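Prallholm Pantry Words
Read me first

Welcome, and thank you for stopping by! Prallholm is a word list of 2,384 everyday names for kitchen and table things, gathered from old household notebooks in the town of Siver (and a few from the neighboring village of Bumstead, which has its own ideas on what to call a gravy boat).

What you get
One plain text file with a term, a spelling variant where we found one, and a short meaning. Notes run up to 200 characters, so please forgive the clipped ones.

Known gaps
Baking words are well covered, pickling words much less so, and we would dearly love more of those. The drinkware entries were tidied on Apr 19, 2018, and "tumbler" and "water glass" are now kept as 2 separate terms. 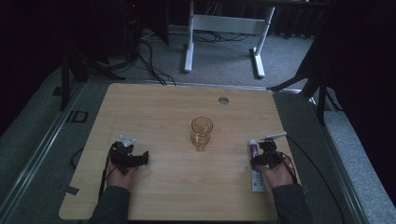
Using the list
Share it, print it, change it as you like. Please credit the Kuzmenko Word Project and send corrections whenever they come to you, even tiny ones.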